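Company News | Automation

5 October 2021
By the Hendico press office

Hendico Opens Setup and Service Program for Eslow Sorting Cells

Hendico today opened a setup and service program for the Eslow, its two-arm cell for sorting small electrical parts. The program covers first installation, gripper care and repair, and is open to all current owners.

The first site to complete it is Edby, a parts distributor that took delivery of its cell in September. Setup there took 8 working days. Hendico staff leveled the belts, set the jaw opening on each gripper and ran 200 test picks per arm before handing over the controls.

Under the program, owners receive a printed service schedule. Gripper jaws are checked every 20 hours of running time and belt tension once a week. A spare parts kit with 286 items ships with each new contract.

Loading the cell

Parts are placed by hand during setup so that the arms can be tested on a realistic mix. Push buttons and terminal blocks go onto the short side conveyor, within reach of the person seated at the table. The long belt is kept clear until the side conveyor has been stocked.

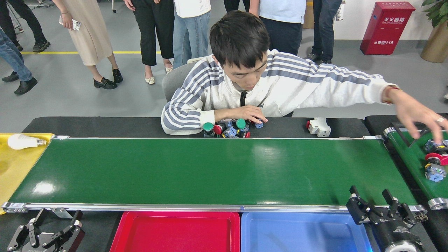

Availability

Contracts can be ordered now through Hendico and its service partner, Grímsdóttir. Owners whose cells are already running can join at their next scheduled service visit.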